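Okier – two-arm motion planning and grasp sequencing

Download | What's new | Licensing | Contact

Hi, I'm Gertraud Aigner, and I wrote most of Okier at my kitchen table before Rupert Fankhauser joined and made me write tests for it. It's a planner for bench setups with two arms working over the same patch of table. You give it the objects and the order you care about, and it works out which arm goes first, who waits, and how both get home without knocking elbows.

I started it because I was so tired of hand-tuned waypoints! Every time somebody moved a cup by a finger's width I was back in the script changing numbers. With Okier you write a task like "pens into cup", and the grasp poses are worked out from whatever your perception node reports (ours is called Drorkovden and comes in the same download, but you can plug in your own).

Pens are still my favorite test. They're thin, they roll, and the planner has to keep a raised marker clear of the cup's rim while the other gripper lines up on the next pen – all in a space where two bulky wrists reach in toward each other.

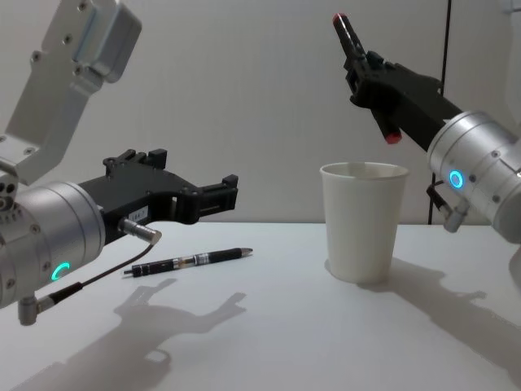
Can I run it with just one arm?
Sure, set the second arm to "none" in the setup file and the planner skips all the waiting and handover logic. The license is the same either way.

What you get in version 3:
The planner and the task editor
Drorkovden, with object templates you can edit
A replay viewer that shows both arms' planned paths on one timeline
2 seats per license, so a colleague can tinker too

The replay viewer is Rupert's baby, and it's lovely. Drag the slider back and you can see exactly where one arm started waiting for the other, and which rule made it wait.

A license is 2,578 euros, with updates included until the next major version. Reisinger in Dorneseck handles the invoices, so that's the name you'll see on yours. Cable routing isn't modeled yet – I'm hoping for September. Until then, please set your wrist rotation limits by hand!

Page updated 2024-02-14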